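Thread: Pose jumps when the gripper is near blinds

slatwrangler
Posting from the Stolulent side of things. We're collecting handheld gripper demos for closing venetian blinds and my tracking is a mess. I've got 97 episodes so far and a good chunk of them have the right gripper teleporting a few inches sideways, usually right when the jaw meets the slats. The left one is mostly fine. Cube markers on both, head camera view, poses go through a smoother before they get to the policy. I'm pretty sure it's the smoother, but my coworker Despina swears it's detection. Help me win this one?

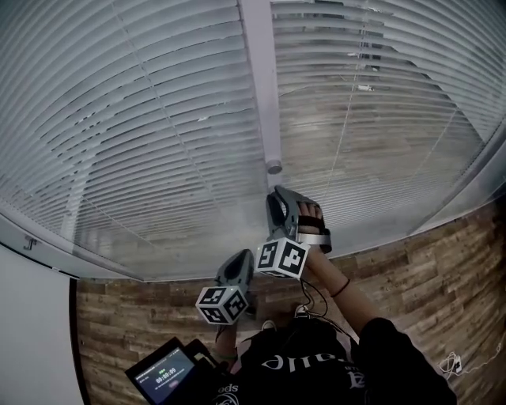

Nine seconds into a take, right gripper on the lower slats.

ouranias
Sorry, I'm with Despina! Look at what's behind that right cube. Window light coming through a bunch of thin parallel lines, and your exposure is being set by all of it. I'd bet the corners are getting pulled around before the smoother ever sees them. Dump the raw corners for one bad take and plot them.

gastis_tim
Disagree. Backlight gives me dropped detections, it doesn't give me jumps. Jumps smell like the pose flip you get when only one face of the cube is solved and the solver picks the wrong answer. Are you solving per face or for the whole cube?

slatwrangler
Per face, then averaging. I know, I know.

gastis_tim
There you go. Solve all visible corners as one rigid body and seed it with the last pose.

ouranias
Fine, but that won't save him if only one face is readable. Lock the exposure too, it takes two minutes.

slatwrangler
OK, did both on Monday (well, reran the old takes with the joint solve, and locked exposure for new ones). Frame 747 of my worst episode used to jump and now it doesn't. Over 3390 frames I still get a few flips, all with one face showing. So Despina gets half a point, I guess? The smoother was innocent.

hirose_fan
Don't let the smoother off yet. If it has no gate on big rotations it'll happily blend a flip into the next dozen frames. What are you using for a threshold?

slatwrangler
Uh. None. Adding one tonight.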